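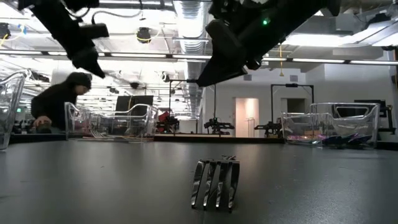
Moving-in checklist for the Anwood rental, with my comments

I go through this on the first day in any furnished place, before I unpack so much as a sock. Copy it if you're renting in Mundbridge too (half the furnished places in town seem to have the same set of problems!).

Date: March 1, 2021
Unit: 13, upper floor

Front door and locks – OK. Deadbolt turns fine, but you have to lift the handle a little. They gave me 2 keys and the lease says 2.

Smoke alarm, hallway – OK. Pressed the button, nearly went deaf.

Smoke alarm, bedroom – FAIL. Not a peep. I put in a fresh battery from my own bag and still nothing, so the office has to swap the whole unit. Called them before lunch.

Carbon monoxide alarm – OK, though it's plugged in behind the couch where I'd never look at it. Moving it.

Windows – mostly OK. The bedroom one sticks halfway and then goes up all at once, so watch your fingers. No screen on the bathroom window.

Outlets – one dead, left of the stove. The rest are good. I use a little Potetti plug tester with three lights and I love it more than I should.

Stove – all 4 burners light. The back right one is slow, and I'm asking for it to be cleaned.

Fridge – OK. Somebody left mustard.

Silverware and dishes – OK. Everything on the inventory is in the drawer, and I checked the forks for bent tines after the last apartment charged me for one.

Water heater – there's a Gbeho sticker on the side with the last service date rubbed off. Asked for the paperwork.

Electric meter – reads 966. Write yours down on day one, please! I skipped it once and argued over the bill all through February.

Bathroom fan – loud but working.

Stairs – second step from the top has a loose edge. Reported, and I've stuck bright tape on it for now.

Still waiting on: bedroom alarm, dead outlet, stair edge. I'll add notes when they come by.

Related items
Moving-out checklist
What to ask before you sign in Mundbridge
Testing outlets without an electrician
Anwood parking and trash days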